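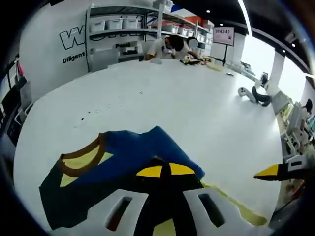
ハンドグリッパー自作、ひさしぶりの進捗スレッドです!正月休みに机の上がネジだらけになって家族に嫌な顔をされて以来なので、だいぶ間があいてしまった……長いのでのんびりぶら下げていきます。

前回までのおさらい。手で握って使うタイプの二本指グリッパーを作ってます。ロボットアームの先につけるやつを、まず人間が持って動かして試そうという話。名前はCinden(シンデン)。由来を聞かれるけど特にないです。フォルダ名がそのまま残りました。

最初の図面の日付を見たら2019年1月2日だった。お雑煮のおかわりを待ちながら描いてたやつです。いま見ると指の根元が細すぎて笑う。これで洗濯物をつかむ気だったのか私は。

で、いまの作業場はZatmontっていう共同工房です。月会費で机が使えて、大きい白いテーブルが空いてる日はそっちも使わせてもらえる。家の机だとシャツを一枚広げただけで端が落ちるので、これは本当にありがたい!

お題はずっとシャツたたみ。つかむだけなら積み木とか紙コップとかのほうがずっと楽です。楽なんだけど、私がやりたいのは洗濯物なので……布をやらないと意味がないんですよね。うちの乾燥機の前の山を見てほしい(見せません)

布、ほんとに難しい。平らなところに広がってる布って、つまむ場所がないんですよ。指でやるときは無意識に寄せてシワを作ってからつまんでる。グリッパーで同じことをしようとすると、まず押す、寄せる、閉じる、って全部意識してやらないといけなくて、最初の三十分は自分の手が他人みたいでした。

先端の黄色いところは四代目です。初代は硬すぎて布の上をつるーっと滑る。二代目は柔らかくしすぎて、つかんだつもりが先っぽだけぐにゃっと逃げる。三代目は惜しかった。襟はつかめるのに裾がだめ。四代目でようやく裾もいけるようになってきた!
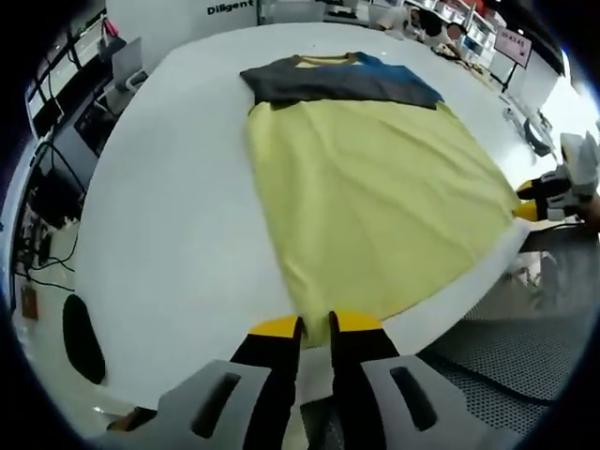
裾をつまむコツがひとつわかって、指を真上から下ろさないこと。ちょっと寝かせて、布の端を迎えにいく感じで入れるとすっと入る。真上からだと二枚いっしょにつかむか、何もつかまないかの二択になりがちです。

あと二人で持つと世界が変わります。片方が角を押さえててくれるだけで、引っぱったときに全体がずるずるついてこない。当たり前なんだけど、ひとりで両手に持ってやってたときは、自分の右手と左手の息が合わなくて毎回けんかしてた。

相方はTarmo Dzeneさん。工房でたまたま隣の机だった人で、もともとは木工の人です。グリッパーの握りの部分を見て「これは角が痛い」と即ダメ出しされた。削ってもらったらほんとに痛くなくなった。悔しい。

握りの型を直したついでに中身も少し組み替えて、一台233グラムになりました。前のより軽い!軽いんだけど、重心が前に寄ってるのか、長く持ってると手首にくる。ここはまだ悩み中で、後ろ側に重りを足すか、部品の位置をずらすか。重り足したら軽くした意味が……

フィラメントはBindumの白をずっと使ってます。外側の箱の部分を一個出すのに6時間。夜に仕掛けて寝るんだけど、朝見たら途中で止まってたことが二回あって、二回ともスプールが絡んでた。三回目はないように、いまは寝る前に手で少しほどいてから寝てます。

ネジはHerreroでまとめ買い。M2の皿ネジが49本入りの袋なんですよね、なぜ50じゃないんだろう。一本落とすと探すのに十分かかるので、机の下に磁石を転がすやつを買いました。今年いちばんの買い物かもしれない。いや、まだ判断するには早いか。

失敗の話もしておくと、先週は指の閉じ具合をいじりすぎて、握ってもいないのに勝手にじわじわ閉じるグリッパーができた。テーブルに置いておくと静かに指を合わせていて、ちょっと怖い。原因はバネの向きを逆に入れてただけでした。写真つきで組み立てメモを残しておいたのに、その写真がもう逆だった。

練習用の服の選び方について前に質問をもらったので。おすすめは色が切り替わってるやつです!襟と肩と身頃で色が違うと、どこを持ってるか声に出して伝えやすい。「青いほう!」「黄色のとこ!」で済む。無地の白シャツを白いテーブルに置いたときは、二人して端っこを見失って無言になりました。 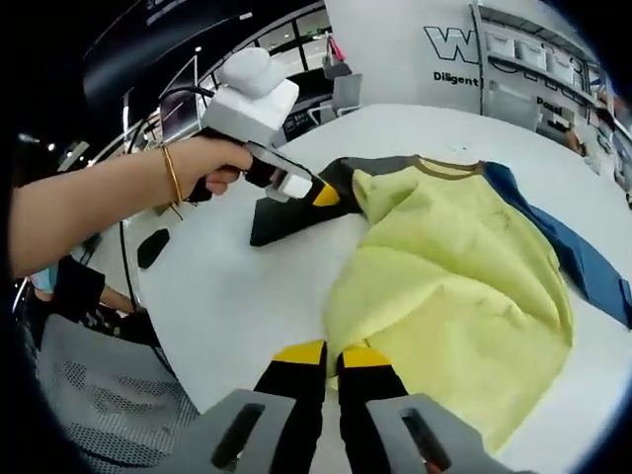
肩を押さえてもらうときの力加減も、だんだん言葉が決まってきました。「乗せるだけ」「押す」「逃がさないで」の三段階。逃がさないで、がいちばん通じる。Tarmoさんは最初「乗せるだけ」でも全力で押していて、テーブルがきゅっと鳴ってた。木工の人の握力……

長袖は半袖より一段めんどくさいです。袖が長いぶん、身頃を動かすと袖が勝手についてきたり、こなかったりする。先に袖をまっすぐ伸ばしてから身頃、という順番にしてみたけど、身頃を直してるうちに袖がまた曲がる。順番を逆にするとそれはそれで困る。いい手順を知ってる人、教えてください(手でやるときの話でも大歓迎)

たたみ方は、裾から持ち上げて襟のほうへ、っていう一番ふつうのやつと、肩を押さえておいて横から半分に折るやつを両方試してます。横から半分のほうが、できあがりはきれい。でも途中でつかみなおす回数が増えるので、慣れないうちは縦のほうが気が楽でした。

つかみなおし、ここが一番へたです。離すときに布がちょっとだけ指についてくる。先端がよく食いつくようになった代わりに、離れが悪くなったみたい。離す瞬間に少しひねると取れやすい気がするんだけど、気のせいかもしれない。次に行ったときにもうちょっと真面目に比べます。

通しで一着たたむのは、調子がいい日に続けて6着。シャツを広げるところから自分たちでやっての数なので、自分としてはかなりがんばったほう!そのあと七着目の途中で二人とも集中が切れて、お茶にしました。

「ロボットアームにはいつ載るの?」とよく聞かれますが、3月までは手持ちのままいくつもりです。取り付け用の板は描いてあるし、たぶん載せるだけなら載る。でも人間が持ってもうまくできない動きをアームにやらせても、アームを見ながら二人で首をひねるだけになりそうで。

図面がほしいという人もいてくれてうれしいのですが、いまの版は穴の位置が一か所おかしくて、ドリルで広げてごまかしてるので、そこを直したら上げます。「そのままでいいから」と言ってくれた人、ほんとにそのままだと入らないんですよ……

ケーブルの取り回しについてのコメントもありがとうございます。後ろから上に逃がすか下に垂らすか、どっちも試したけど、垂らすとシャツの上をケーブルが掃いていって、せっかく伸ばした袖が台無しになる。上に逃がすと今度は自分の肘にかかる。肘のほうがまだ許せるので、当面は上です。

次にやることメモ。バネを一段弱いのに替える。握りの角をもう少し丸く(Tarmoさんにまた削られる前に自分でやる)。先端の五代目は、表面の溝を浅くしたのを二種類出してみる予定。あとタオル。タオルは四角いから簡単でしょと思ってたら、工房の人に「厚みをなめてる」と言われたので確かめたい。

五代目の溝、縦と横どっちがいいかは出してみないとわからないので、両方印刷かけました。プリンターがうるさいので今日はふすま閉めて寝ます。結果はまたこのスレッドにぶら下げますね!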